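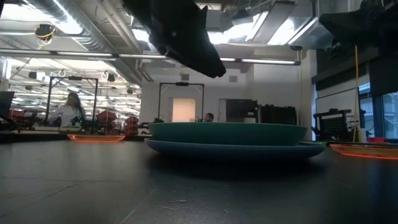
Une copropriétaire du bâtiment B demande pourquoi le devis du ravalement a changé depuis la dernière réunion, alors que la surface de façade est restée la même. Elle ajoute qu'elle n'a reçu aucun courrier à ce sujet.

Réponse du syndic : le premier devis de Vandberg ne comprenait ni l'échafaudage côté cour, ni la reprise des appuis de fenêtre. Le second les comprend. La surface retenue dans les deux cas est de 1 346 m². Le courrier a été déposé dans les boîtes du bâtiment A seulement, c'est une erreur du cabinet. Il sera redistribué.

## 1. Ravalement

Deux entreprises ont répondu, Vandberg et Akgül. Akgül propose un enduit à la chaux sur la cour et une peinture minérale sur rue. Vandberg propose la même peinture sur les deux côtés. Les garanties sont identiques.

Plusieurs présents trouvent l'offre d'Akgül mieux détaillée, notamment sur le traitement des fissures au-dessus du porche. Il manque cependant l'attestation d'assurance de l'année en cours. Le syndic la réclame et la transmet au conseil syndical dès réception.

Le choix entre les deux est reporté à la prochaine assemblée. Le conseil syndical donnera un avis écrit, joint à la convocation. Vote de principe sur la réalisation des travaux au printemps : adopté, une abstention.

## 2. Local à vélos

Le local est plein. Une partie des vélos n'a pas bougé depuis l'hiver, plusieurs ont les pneus à plat et pas d'étiquette. Il est décidé de poser une affiche en avril et de laisser 20 jours aux propriétaires pour marquer leur vélo au nom de l'appartement. Les vélos non marqués seront mis de côté dans l'ancienne chaufferie, sans être jetés. Leur sort sera réglé plus tard.

La porte du local ferme mal — la gâche est tordue. Jovon, qui entretient déjà la porte du parking, passera la voir lors de sa visite habituelle. Dépense autorisée : 400 euros au maximum, pose comprise. Au-delà, le syndic revient vers le conseil.

## 3. Eau

Les relevés montrent un écart entre le compteur général et la somme des compteurs individuels. Une fuite sur la colonne du bâtiment A est possible. Certains relevés ont aussi été estimés faute d'accès aux logements : 5 appartements sont concernés. Nouveau passage du releveur demandé, de préférence après 18 h.

Question sur la pression au dernier étage, jugée faible le matin. Le plombier vérifiera le réducteur en même temps que la colonne.

## 4. Fête de la cour

La fête aura lieu en juin, sur le même principe que l'an dernier : chacun apporte un plat, ses assiettes et ses couverts. La musique s'arrête à 22 h. Un occupant du rez-de-chaussée demande que les tables ne soient plus installées sous ses fenêtres — accepté, elles iront le long du mur du fond.

## 5. Divers

- Ampoule grillée au palier du 3e, bâtiment B : à remplacer.
- Le contrat de ménage avec Kornania arrive à échéance en septembre. Le syndic demandera un prix avec et sans la sortie des poubelles.
- Rappel : les cartons se plient avant d'être mis au bac jaune.
- La haie côté rue sera taillée après la période de nidification.

Séance levée à 20 h 40.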